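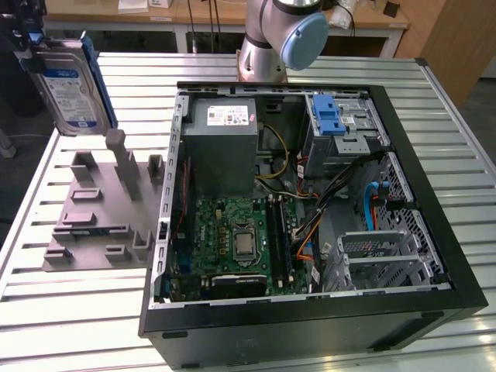
CALLEY – A military delegation headed by Lieutenant General Indrek Venckus, chief of the joint staff of Kelemen, will arrive in Calley in August for a two-day visit at the invitation of his counterpart, General Gwenllian Sayce, the Ministry of Defense announced.

The visit will be the first by a Kelemen chief of staff since the two countries signed their agreement on border security and search and rescue. It follows a series of working meetings between the two general staffs, the most recent of which was held in the port of Wenduretti.

According to the ministry's statement, the two sides will discuss joint patrols in the Wenduretti Strait, the exchange of officers between staff colleges, and procedures for notifying one another of large exercises. The safety of merchant shipping and the movement of smuggled weapons through the northern passes are also on the agenda.

General Sayce will receive the delegation with military honors at the headquarters of the armed forces at 9 a.m. A closed meeting between the two commanders will be followed by a plenary session of both delegations. The visitors will later be received by Minister of Defense Csenge Bodnár, who is expected to host a working lunch.

On the second day, Lieutenant General Venckus will travel to the naval station at Wenduretti, where he will be briefed on coastal surveillance and meet the crews of patrol vessels assigned to the strait. He will also lay a wreath at the sailors' memorial on the harbor wall before leaving for home in the evening.

The Kelemen delegation has eight members, including the deputy commander of the navy, the head of the military education directorate and a representative of the foreign ministry.

"Our two countries share a sea border and a long mountain border, and the armed forces on each side have a duty to know one another well," Minister Bodnár said in the statement. "We look forward to frank talks and to practical steps that can be carried out this year."

The ministry said the two commanders are expected to sign a protocol on naval communications at the close of the plenary session. The document would set up a direct line between the duty officers of the two navies and would establish a common set of signals for vessels that meet at night or in poor weather. Technical teams completed the text at the meeting in Wenduretti, and it has been reviewed by the legal departments of both ministries.

Colonel Gergely Barta, spokesman for the general staff, told reporters that the protocol does not change the position of either country on fishing rights in the strait. That matter is being handled by a separate civilian commission and will not be raised during the visit, he said.

"The protocol concerns the safety of crews," Colonel Barta said. "It tells a duty officer whom to call, in what language, and how soon a reply is due. Questions of fishing zones belong to the civilian commission, which has its own calendar."

Asked whether joint patrols could begin before the end of the year, Colonel Barta said that the staffs had prepared two options and that the decision rested with the commanders. One would have vessels of both navies sail together on fixed dates. The other would keep the vessels in their own waters and link them through the new communications line. He declined to say which option the general staff preferred.

The land border between the two countries runs for 468 kilometers, much of it through high country that is closed to vehicles in winter. Border guards on both sides already hold regular meetings at the Nukoven crossing, and the two delegations will hear a report on that work. The report is expected to recommend that medical evacuation flights be allowed to cross the border after notice by radio, without waiting for written approval – a change that mountain rescue services have requested for several years.

The proposal has gained support in parliament. Yolotzin Varela, who chairs the defense and security panel, welcomed the visit and said that her members would ask the ministry for a full account once the talks had ended.

"Parliament supports closer contact between the two staffs," Varela said. "We also expect to see any document that places new duties on our forces, and we expect to see it in good time."

Under the law on international military cooperation, protocols of a technical nature may enter into force upon signature. Agreements that provide for the presence of foreign forces on national territory or in national waters require a vote in parliament. The ministry said that the naval communications protocol falls in the first group. Any arrangement for joint patrols would be submitted to the chamber after its summer recess.

Opposition members have asked that the patrol question be debated before any commitment is made to the Kelemen side. In a written reply, the ministry said that no such commitment had been given and that the August talks would be exploratory on this point.

The two general staffs have also been working on an exchange program for junior officers. If the program is approved, nine officers from each country would spend one academic year at the other's staff college, with language training provided in advance. The first group would be chosen by the end of the autumn term. Costs would be shared under a formula used in earlier exchanges, the ministry said.

Traffic around the headquarters of the armed forces will be restricted on the morning of the delegation's arrival, and the harbor wall at Wenduretti will be closed to the public during the wreath-laying ceremony. City authorities in Calley will publish a list of affected streets before the visit.

A joint statement will be released at the end of the talks. Media representatives who wish to attend the signing must apply for accreditation through the ministry's press office – applications sent to the general staff will not be processed.

General Sayce has been invited to make a return visit to Kelemen. The date will be set through diplomatic channels.

Share 9
Comments 2

This website uses cookies to improve your experience. By continuing to browse, you accept our cookie policy.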